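Kesska close-approach method

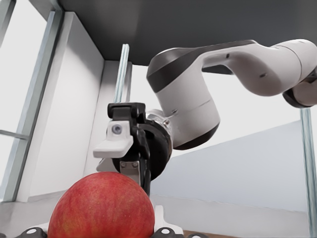

Simulated view from the Kesska test set, with a red apple close to the arm's gripper.

The Kesska close-approach method is a procedure for training robot manipulation policies in simulation, with emphasis on the last part of a reach, when the target object lies very near the gripper. It was developed by Fermín Huenchumán and Renu Dhillon at the Nullell laboratory and first described in an internal report dated 1/18/24. The name comes from the software used to generate the rendered images.

Background

Policies that take camera images as input are usually trained on views in which the whole object can be seen. As the arm closes in, the object may fill much of the view or run past its lower border, and parts of the gripper may hide what remains. Earlier work by Quang Hoàng had found that policies trained on distant views tended to stall at this stage. The arm would reach the neighbourhood of the object and then make small corrections without closing the fingers.

Method

The method divides each simulated reach into two segments. The first runs from the starting pose to a set distance from the object's surface, and the second from that distance to contact. Frames from the second segment are sampled more often during training - in the published configuration, four times as often as those from the first.

Object colour, surface texture and lighting are varied between episodes. The geometry of the arm and gripper is held fixed, as is the position of the camera relative to its mount. Fruit models are favoured as targets because a rounded surface offers no flat faces to align with, and a small error in approach angle changes the point of contact. The apple model is the one most often used for reporting results.

A second network, added by Loan Bùi, estimates the gap between the nearest finger and the object. Its output is passed to the policy as a single value and is ignored beyond the segment boundary. During training the true gap is read directly from the simulator.

Results

The main evaluation consisted of 1538 simulated episodes, of which 989 ended in a stable grasp. A baseline policy trained on the same number of frames, without the altered sampling, completed fewer than half. Most of the remaining failures were classed as early closure, in which the fingers began to move before the object was between them. Removing the gap estimate increased early closure but had little effect on the number of stalled reaches.

Training took about 30 hours on one workstation. Results were reported for a single arm model only.

Limitations and later work

The method assumes a rigid object that stays still until contact. Thư Cù repeated the evaluation with targets free to roll and reported a marked drop in completed grasps, mainly where the first touch fell above the widest part of the fruit. A revised version, released in November under the name Plusteck, re-plans the second segment after any contact that moves the object. Transfer to physical hardware was not part of the original study.

See also

Domain randomization
Grasp planning
Visual servoing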